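Community hall kitchen and dining room - monthly safety checklist, with comments
Larico Hall, Comden

14 shares
6 comments

Walked on a Monday in May, starting at 9:30 a.m. in the kitchen and finishing at the side exit. Items are marked OK, FIX or WATCH. OK means no action before the next walk. FIX means it needs doing before the next public meal. WATCH means look again next month. Comments are under each item where there was something to say.

ENTRANCE AND EXITS

Front doors open fully, both leaves - OK
The left one drags a little on the mat. The mat was turned around and the door cleared it.

Side exit opens from inside without a key - OK

Path outside side exit clear - FIX
Two stacks of chairs were standing against the outside wall. They narrow the path to the parking lot. Chairs go in the store room after every event, including late ones.

Exit signs lit - WATCH
The sign over the side exit flickers when first switched to battery, then settles. Marsden Electric has it on the list for the next visit.

Occupancy notice posted - OK
The notice says 120 for the dining room. That number is for people standing or in rows of chairs. With tables out it is lower, and whoever takes the booking should say so on the phone.

FLOORS

Dining room floor, no loose boards or raised edges - OK

Kitchen floor, no standing water - FIX
There was a small puddle under the dish sink. The slip nut on the trap was hand tight only. It has been snugged up and a dry paper towel left under it. If the towel is wet on the next check, call the plumber.

Cords across walkways - OK
The coffee urn was plugged in at the serving counter on its own outlet. Please keep it there. The outlet by the piano is on the same circuit as the stage lights and it trips.

TABLES AND CHAIRS

Folding table leg locks - FIX
One long table has a lock ring that slides back up when the table is bumped. It has been tagged and put at the back of the store room. Do not bring it out because you are one table short.

Table coverings - WATCH
Plastic covers are fine for our meals as long as they do not hang down to where people walk or catch on chair legs. Check the corners. Wipe them with the mild cleaner and dry them before folding, or they stick together and tear at the creases. No candles on plastic covers, with or without a glass holder.
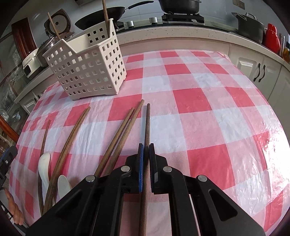

Chairs, seats and backs tight - OK
The padded chairs were checked by sitting on them, which is slow but it works. Two screws were tightened on one seat.

Aisles between tables - OK
The floor plan taped inside the store room door is still right. Leave enough room for a wheelchair to pass behind a seated person, all the way to the restroom door.

KITCHEN

Range hood filters clean - FIX
Greasy to the touch. They come out with the two clips at the front and can soak in the large sink. Let them dry overnight before they go back.

Gas shutoff reachable - OK
Someone had put a stack of sheet pans in front of it. Moved to the lower rack.

Refrigerator temperature - OK
The dial thermometer on the middle shelf read 38 degrees. The door gasket is soft and closes all the way around.

Knives stored safely - WATCH
The knife rack is fine, but a paring knife was in the drawer with the serving spoons. Knives are washed by hand, dried and put back on the rack - never left in the sink.

Cleaning products away from food - OK
The spray bottles are all labeled. An unmarked jug under the sink was thrown out.

FIRE AND FIRST AID

Extinguisher in kitchen - OK
Needle in the green, pin and seal in place. Tag initialed.

Extinguisher in hallway - FIX
The bracket is loose in the wall. The extinguisher itself is fine. It needs a longer screw and a proper anchor.

First aid kit - FIX
Short of large bandages and burn gel. The scissors were missing again. The refill from Drovell Supply came to around $710 last time, but that was with the new cabinet, so expect far less for this order.

Emergency numbers posted by phone - OK
The street address is on the same card. It should stay there for visitors who do not know it.

RESTROOMS

Grab bars solid - OK

Hot water not too hot - WATCH
The right-hand tap takes a while to warm up and then runs hotter than the left. The mixing valve may need adjusting.

Lights and fan - OK

COMMENTS

"The side exit chairs were from the Saturday supper. We moved them in today."

"Is the tagged table worth repairing? Lock rings are cheap and I have a drill."
Reply: "Yes, if the ring comes with the right pin. Leave the tag on until it has been checked."

"Can we get a hook for the scissors so they stop leaving the kit?"

"Hood filters are soaking now. Will put them back in the morning."

"I still think the mat at the front door is too thick. Turning it helps but it creeps back."

3 shares this week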